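How a Refrigerator Keeps Food Cold
Skandero Museum of Everyday Science – Learning Pages for Young Readers

Almost every home kitchen has a refrigerator. It hums quietly day and night, and most people think about it only when they are hungry. Yet the refrigerator is one of the most important machines in the house. It keeps milk from turning sour and helps keep families from getting sick. This page explains how it works.

What does "cold" mean?

Everything around you is made of very tiny pieces called molecules. Molecules are always moving. When they move quickly, we say that something is hot. When they move more slowly, we say that it is cold.

Cold is the word we use when heat has gone somewhere else. A refrigerator does not make cold and pour it onto your food. It picks up heat from inside the box and carries it out into the kitchen. If you have ever felt warm air near the back or the bottom of a refrigerator, you have felt some of that heat leaving.

The traveling liquid

Inside the walls and behind the panels of a refrigerator there are long, thin tubes. A special substance called a refrigerant travels through them. Sometimes it is a liquid and sometimes it is a gas.

You can feel the main idea on your own skin. When you climb out of a swimming pool, you often shiver, even on a warm day. The water on your skin is turning into a gas, and it takes heat from your body as it does so. Scientists call this change evaporation.

The refrigerant does the same thing. As it passes through the tubes near the food, it changes from a liquid to a gas and takes in heat from the air inside. Next, a pump called a compressor squeezes the gas. Squeezing makes the gas hot. The hot gas then moves through tubes on the outside of the machine, where it gives its heat to the room and becomes a liquid again. After that it passes through a very narrow opening, its pressure drops, and it is ready to take in more heat.

The humming sound you hear is usually the compressor. It does not run all the time. A part called a thermostat measures the temperature inside and switches the compressor on when the air becomes too warm.

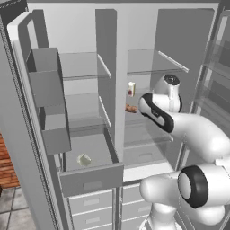

Keeping heat out is just as important as carrying it away. The walls of a refrigerator are filled with a light foam that slows heat down, in the same way that a thick coat slows the heat leaving your body in January. The door has foam inside it too, and it needs something more to close the gap where it meets the box. Notice the dark strip that follows the edge of the open door from top to bottom. It is called a gasket. A gasket is soft enough to press flat against the box, and many gaskets have a magnet hidden inside so that the door stays shut. If a gasket is cracked or dirty, warm air can slip past it and the compressor has to work harder.

Why cold food lasts longer

Bacteria are living things too small to see without a microscope. Many are harmless, and some are even useful, such as the ones that turn milk into yogurt. Others spoil food or cause illness. In a warm place, some kinds can double their number in as little as 20 minutes. In a cold place they grow much more slowly.

For this reason, a refrigerator should be kept at or below 40 degrees Fahrenheit. A freezer is colder still, at zero degrees. Freezing does not kill all bacteria – it stops them from growing until the food thaws.

Foods that spoil easily, such as meat, milk and cooked rice, should not stay on the counter for more than 2 hours. On a very hot day, the limit is one hour.

Before there were refrigerators

People wanted to keep food cold long before they had electricity. In places with cold winters, workers cut large blocks of ice from frozen lakes. They packed the blocks in sawdust and stored them in buildings with thick walls, called icehouses. Some of the ice lasted until summer.

Families who bought the ice kept it in an icebox. This was a wooden cabinet with a metal lining. The ice sat in one part and the food sat in another. As the ice melted, the water dripped into a pan, and emptying the pan was often a job for the children of the house.

Visitors to the museum can see an icebox in the Flarside Gallery, next to a pair of ice tongs and a long saw.

Good habits at home

– Decide what you want before you open the door.
– Close the door fully each time.
– Ask an adult to help you let very hot soup cool in small, shallow containers.
– Keep raw meat on the lowest shelf, in a dish, so that it cannot drip on other food.
– Tell an adult if the milk feels warm.

Try it yourself

Dip one finger in water and leave another finger dry. Blow gently on both. Which one feels cooler? Write down your answer and explain it to someone at home, using the word "evaporation."

Words to remember

Compressor – the pump that squeezes the refrigerant.
Evaporation – the change from a liquid to a gas.
Gasket – a soft strip that seals the edge of a door.
Refrigerant – the substance that carries heat out of the refrigerator.
Thermostat – the part that measures temperature and turns the machine on and off.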